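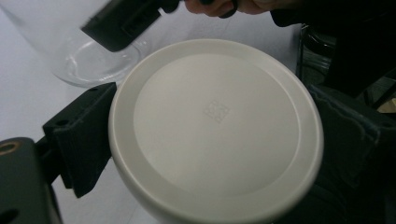
Notebook, bench 2, March

Starting a fresh page for the handheld gripper kit from Mabaso, because my notes on it so far are scattered over the backs of three different printouts and Nam-gil has quite rightly said he can't follow them. We have the pair on loan until the end of the month, and then we either pay the 2,095 or put them back in the box they came in. So I want to write down everything as I go, including the parts where I was slow or did it wrong, and whoever reads this can skip what they like.

What we have: two handheld units, left and right, the charging cradle, a bag of spare finger pads, the calibration card, and a printed quick start that is very pleasant to read and leaves out the torque for the finger screws. The software license is included for the loan. If we buy, the license renews every year at 482, which I missed the first time I read the quote and which Nam-gil did not miss. I have circled it in red on the copy in the folder.

Morning

Charged both overnight. The right one came up straight away. The left one sat blinking amber for a good while and I was already composing a complaint in my head when I saw I hadn't pushed it fully down in the cradle. There's a little click at the end of the travel and you want to hear it! Mentioning it here so that the next person is spared the ten minutes.

Pairing was easy. Open the Fater app on the bench laptop, hold the side button, wait for the second beep, done. Fater is the recording and labeling program that comes with the kit, and I'll admit I like it more than I expected to, having been spoiled by our own scripts, where at least I know where everything is buried. It shows finger opening as a moving bar at the bottom and you can drop a marker with your thumb while you work. The marker button is in a sensible place for my hand. Nam-gil has longer fingers and keeps hitting it by accident, so we've got a lot of markers from his sessions that mean nothing at all. He has offered to clean them out and I have accepted.

Calibration next. Card flat on the table, both units opened and closed fully, then touch the tips together when it asks. First try failed on the right unit with the message "span out of range", no further explanation. I read the quick start again, then the long manual, then wrote to support. While waiting I took the finger pads off and found one of them seated a hair proud on one side. Pushed it home, tightened the screw, calibrated first time. Support wrote back after lunch suggesting exactly that, very kindly, so full marks to them for manners and for being right, even if I got there before them.

Table tasks

The things we care about at Nunholm are dull household things, since that's what the project is for - lids, discs, glassware, items that are pale on a pale table. I wanted to see how the kit does with the stuff that gave us trouble last fall with the old Grullness grippers. For anybody new, those are the two in the blue crate, and please don't use them without asking me, because one has a finger spring that I made myself out of something unsuitable.

Round plastic discs, gripped across the edges. Much better than I had feared. The pads are flat, and I expected a round edge between two flat faces to want to roll or pop out forwards, which was the great Grullness problem and the reason for all the tape. I did a long run of picking up, tilting toward me, holding, putting down, and lost hold 6 times out of 140. Every one of those was me closing off center, with one finger arriving well before the other and shoving the disc along. When I slowed down and let both sides touch before squeezing, it held. I wouldn't call that a proper test, one person, one afternoon, one kind of disc, but it's a number and we didn't have one before.

Something I noticed about my own technique: I was squeezing far too hard. There is no force readout on this model (there is on the bigger one, naturally, at a price I haven't dared to ask for) so you go by feel, and the trigger is stiffer than it looks. After an hour of it my hand was quite sore across the base of the thumb. Nam-gil says hold it lower on the handle. I tried that and he's right, though then the marker button is a stretch for me. We can't both be happy, it seems, unless the handle spacer they list in the accessories does what I think it does. I've asked.

Glass. I went in gently here, for obvious reasons. The pads do hold clear glass, and they don't leave marks that I can find, but the approach is harder than with plastic. In the recordings the edge of the glass comes and goes depending on how the light falls, and anyone labeling those later will need patience. I found it easiest to rest a tip against the glass first, just to steady it and know where I was, and then bring the grip around. I think we should agree on whether that first touch counts as contact or as part of the approach, because I've marked it one way and Nam-gil has marked it the other, and both of us were certain. My vote is contact. It's in the list at the end.

Two-handed work. This is where I had the most fun, and where the kit earns some of its money. With one unit doing the holding and the other doing the fussing about, you can do things like steady a glass and keep a lid ready nearby. The two streams line up well in Fater. I checked by tapping the tips together at the start and the end of a session, and the closing bars move together on screen both times. After the longest session I did, just short of an hour, I still couldn't see any drift between them. The old pair was hopeless at that length, you had to cut everything into little bits and line them up by hand, and I have lost more evenings to that than I care to add up.

The view does get blocked by the fingers when the object is small. With the wide discs it's fine, there's plenty showing between the fingers. With the small caps I tried later on, I could see mostly gripper. Mabaso sell a slimmer finger set for this. Not included in the loan, and not in the quote. I have asked about that as well, so that's two questions gone off to them and I'll paste the answers in here when they come.

Small annoyances, so I don't forget them

The cable strain relief on the left unit is a bit loose. It was like that when it came, I think, but I didn't look closely on the first day and now can't swear to it. Lesson for me.

Fater saves to a folder of its own choosing and puts it back to that folder after every update. Check before you record. I had to move a morning's sessions over by hand.

The cradle is light and slides about when you dock a unit. I've stuck it down with a bit of the gray putty. Please leave it stuck.

Spare pads are left and right handed but marked so faintly that I went over the letters with a paint pen. If they go back we'd better own up to that.

Where I've landed so far

I'd buy the pair, on the evidence up to now, if they'll move at all on the yearly license. The hardware is solid and comfortable enough once you stop strangling it, the two sides stay in step, and the people at the other end answer their mail. The license is the sore point, because we'd be paying for a program we use half of, and our own labeling would carry on in the old scripts anyway. Nam-gil is less keen than I am. He feels the missing force readout will bother us by summer, and he would sooner wait and ask what the bigger model costs. I told him he can be the one to ask.

For the next session

Settle the glass question, first touch as contact or approach, and write the answer on the card above the bench.

Repeat the disc run with Nam-gil holding, same table, same discs, and him not looking at my numbers beforehand.

Try the matte cloth under the glassware. I have a feeling it would help with the edges in the recordings, but the cloth is in the wash.

Find out the torque for the finger screws. I've been doing them up by hand to where they feel right, and my idea of right changes depending on how much coffee I've had.

Count the spare pads before anything gets packed.

B. Upadhyay

Added later, in the margin, copied here so it can be read: support answered on the handle spacer. It moves the grip down and brings the marker button with it, so it would suit Nam-gil and do nothing for me. They're sending one to try at no charge. No word yet on the slim fingers.

Nam-gil's note: I've taken my stray markers out of the first four sessions. Still to do, the rest. I left the ones where I wasn't sure, please look at those, Babita, they're tagged with a question mark. Also I moved the putty. Sorry. It's back now.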